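Savine basket-handling kit: your questions answered
Filed under: Kit hire & trials > Shop floor robots
Print this page | E-mail this page

I get the same questions about the Savine over and over, so I've put my answers in one place. I look after trials and hire at Katico. If yours isn't covered, ask in the comments and I'll add it when I next update the page.

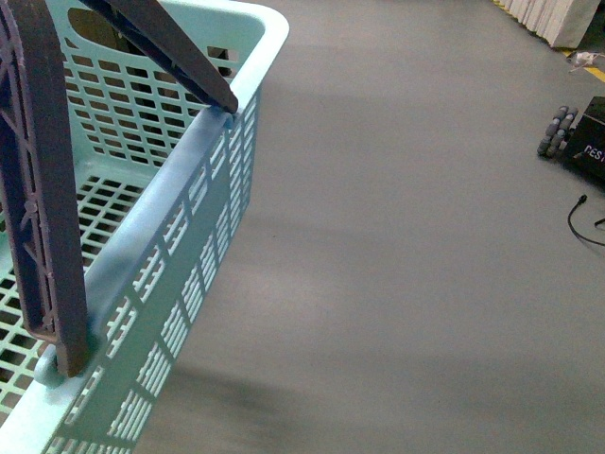 The practice basket on the floor, seen from the head camera.

What do I get for my money?

A mobile base, two arms with grippers, a head camera, a charger, a tool roll and the practice basket. You also get me or Margus Paju for the first morning, which is when most of the swearing happens. The software is already loaded, so you won't need to bring a laptop unless you want to pull your own recordings off it.

What does it do, in plain words?

It picks up shopping baskets, carries them and puts them down on a stack. That's the job it was built for! People ask whether it can do crates, totes, laundry, the office bins and so on. You can teach it other things with the hand controllers (see further down) but baskets are what I'll promise you.

Does it only work with your baskets?

No. We practise on a pale blue one with slotted sides and two dark handles, mostly out of habit. Any basket with two swing handles should be fine. Single-handle ones need a different grip and I'd like you to post me one before you book. Wire baskets are a pain, I won't pretend otherwise — the camera sees the floor through them and gets in a muddle about where the side is. Slotted plastic is a bit like that too, but it copes much better.

What about the handles? Ours flop all over the place.

So do everyone's. The robot looks for both handles before it goes in, and if one has dropped outwards over the rim it nudges it back up first. This is the slowest part of the whole thing and the bit we've worked on most since the June update. If you watch it dither over a handle for a few seconds, leave it be. It'll either go for it or beep at you.

How much can it lift?

Empty baskets and lightly loaded ones. I'm not going to put a full weekly shop in it and neither should you.

How much floor do I need?

The aisle should be at least 100 cm wide, and wider if you want it to turn round with a basket in its grip. Smooth floors are best: painted concrete, resin, vinyl, that sort of thing. It'll go over a flat cable cover but it does not like doormats. Facundo Escobar at the Urbonaitė garden centre ran it on paving slabs for a week and it rattled so much that he sent me a video with the sound turned up. We've got softer wheels on order for that.

Do I have to mark the floor out?

You don't have to. I like a line of tape along the edge of the working area, mainly for the humans. Bright yellow shows up well on grey.

How long does it run on a charge?

I tell people to plan on a morning, then plug it in over lunch. Laine Navickas gets more out of hers because she parks it between rushes. A full charge takes 88 minutes with the charger we supply.

How do I teach it something new?

You hold the two controllers, move the arms through the job and it records what you did along with what the camera saw. Then you do it again. And again. For a new basket shape I'd set aside 43 goes before you judge it, moving the basket a little each time and turning it to a different angle. Don't tidy up too carefully between goes, either. If the place it learns in is spotless and your shop isn't, you'll have to start over.

Is it safe with customers about?

We hire it for use before opening or after closing, or in a back area. There's a big stop button on the base and another on a lanyard. Birutė Krūmiņa does our site visits and she will say no if she doesn't like the look of a place, so please don't argue with her, I've tried.

What does it cost?

The trial is £600 for the week, delivery and the first morning included. Longer hire depends on how far away you are and how many you want. Send me your postcode and I'll work it out.

Can I buy one outright?

Not from us at the moment. Brirevance sell the base and arms as a bare kit with no basket software on it. If you've got someone in-house who enjoys that kind of thing it may suit you better, and I'll happily pass you on.

What if I break it?

Ring me. Wear and tear on the gripper pads is covered (spare ones are in the tool roll, under the hex keys). Driving it off a loading dock is not.

Who do I talk to?

Bookings and invoices go to Sarmīte Bite. Anything about the robot itself comes to me. The phone is on from 8 am, but I answer e-mail quicker.

14 comments | 31 shares
Print this page | E-mail this page
Tags: basket handling, trial hire, Savine, retail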